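Kofler Small Business Loan Records

Version notes and data card. Last revised September 2026.

Summary

Kofler is a table of 3000 loan applications made by small firms in their first 18 months of trading. Each row is one application. The records come from lenders and brokers working in Kirville and Samville, and were cleaned and merged by the Covis project. The set is meant for work on approval rates, time to decision, and the gap between the amount asked for and the amount offered. 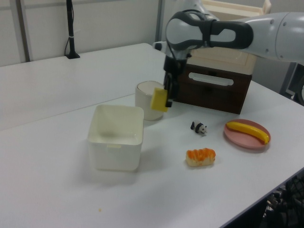
Contents

The main file is applications.csv, comma separated, UTF-8, with one header row. It has 13 columns:

app_id -- unique key, text
town -- Kirville or Samville
sector -- one of six trade groups, see sectors.csv
months_trading -- whole months at the time of applying
amount_asked -- whole dollars
amount_offered -- whole dollars, blank if declined
term_months -- term of the offer, blank if declined
rate_type -- fixed or variable
secured -- yes or no
prior_loans -- count of earlier business loans
route -- direct or broker
days_to_decision -- working days
outcome -- accepted, refused by firm, declined by lender, withdrawn

A blank in amount_offered is not a zero. Code that fills blanks with zero will pull the average offer down sharply.

Known problems

Applications withdrawn before a credit check were logged by brokers but not by all direct lenders. Withdrawal rates should not be compared across the two routes.

Days to decision is counted from the date the form was complete, which can be well after the date it was first opened. Firms that sent papers late look faster than they were.

Owners who applied to more than one lender appear more than once. There is no owner key, and one can't be rebuilt from the fields given. Treat rows as applications, never as firms.

Rate type is missing for some secured loans in Samville. The gaps are left as they came.
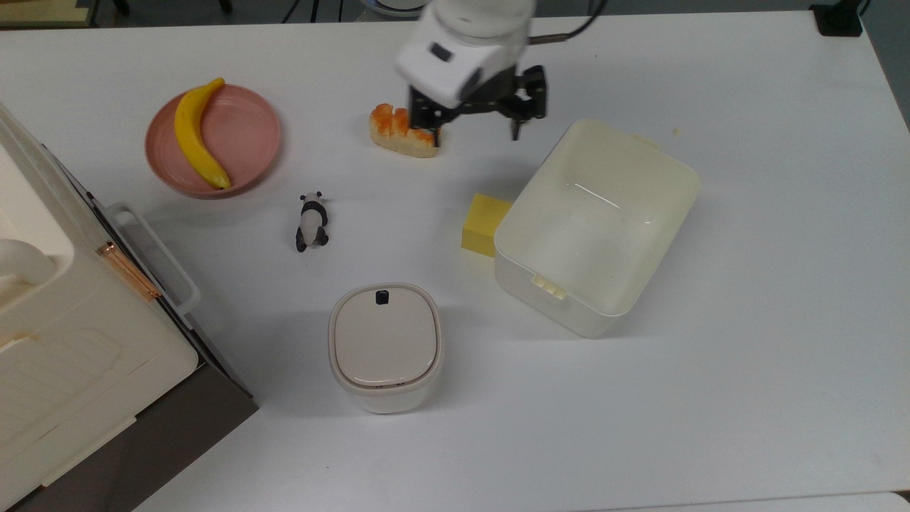
Sponge, canister, bread and banana: the other tabletop items.

Privacy

Firm names, addresses and tax numbers were dropped before the merge. Amounts are rounded to the nearest hundred dollars. Any sector with fewer than 6 applications in a town was folded into "other trade".

Use

Free for research and teaching. Do not use the table to score live applicants. It covers two towns and a short span of trading, and it holds no repayment history, so it says nothing on default.

Loading

Read app_id as text. Some keys start with a zero and will be damaged if a spreadsheet opens the file first.

Changes

The next release is planned for October and will add a column for loan purpose. Column order will stay the same, with the new field last.

Contact

Faraji Kinyua keeps the files. Send corrections with the app_id and the column name.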